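Home game chip sets and blinds, 30 minute levels too long?

prosberg_dan
Joined January, 14 posts

Hi all, I'm Daniyal, I host a poker night in Prosberg and I need some help with the structure. We play no limit hold'em, one table, usually eight of us, and everybody starts with 3,000 in chips. Blinds go up every 30 minutes. The problem is it drags on forever! Last time we were still four-handed at midnight and two people just agreed to chop because they had work in the morning. Should I cut the starting stacks to 2,000 or speed up the levels? I'd like to keep it friendly, a couple of the guys are pretty new and I don't want them out in the first hour.

TekleW
Speed up the levels, leave the stacks alone. New players like having a pile of chips in front of them (I know I did) and 3,000 looks like a lot more than it is. Go to 20 minutes and see where that gets you. What blinds do you start at?

prosberg_dan
10/20, and then 15/30, 20/40, 25/50 and so on.

TekleW
Well there's your trouble. Those are baby steps. You're spending two hours before anybody feels any pressure at all. Skip 15/30, go 10/20, 20/40, 30/60, 50/100, 75/150, 100/200 and you'll be done in time for a decent night's sleep.

jocelyn_p
I'm going to disagree with Tekle a little. I've played in a game that jumped like that and by the fourth level it was shove or fold, and the new folks hated it. They came to play cards! Keep the 15/30 and drop the 25/50 instead. And I'd stay at 30 minutes for the first three levels, then go to 20 after the break.

Also get a proper flat surface with good light if you haven't already. We used to play on a quilt over a dining table and half the delay was people digging chips out of the folds. 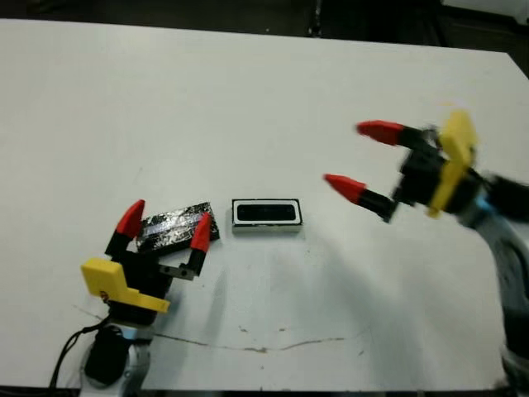
White tabletop, no felt yet

Never going back to the quilt. Cards do slide a bit far on a bare top, so I'd still put felt or a mat down.

Arancibia77
Seconding the mat. Bare tables are murder on cards, you can't get a fingernail under them and people end up flashing half their hand trying to pick them up.

On the blinds, I'm with Tekle. If someone busts early, let them rebuy once for the first hour and the problem goes away.

jocelyn_p
A rebuy puts more chips in play, Fidel, so you're making the night longer again. That's the thing he's trying to fix!

Arancibia77
One rebuy for maybe two people. It's one extra level at most.

Tsegereda Z.
Do you color up your chips? We didn't for years and it was such a time suck, everybody making change from stacks of tens when the blinds were at 200. Once you hit 50/100, take the tens off the table at the break. Saves loads of fiddling.

prosberg_dan
No, we've never done that. What do you do with the odd ones left over?

Tsegereda Z.
We just round up. You can do it the tournament way and race them off with a card each, but in a home game rounding up is quicker and everybody's happy.

TekleW
Rounding up is fine. Purists will complain, let them.

prosberg_dan
OK, so the plan for next time is 3,000 each, Jocelyn's levels, tens off at the break, no rebuys for now (sorry Fidel). And I'm buying a mat. Will report back after the next one.

Arancibia77
You'll be back for the rebuys.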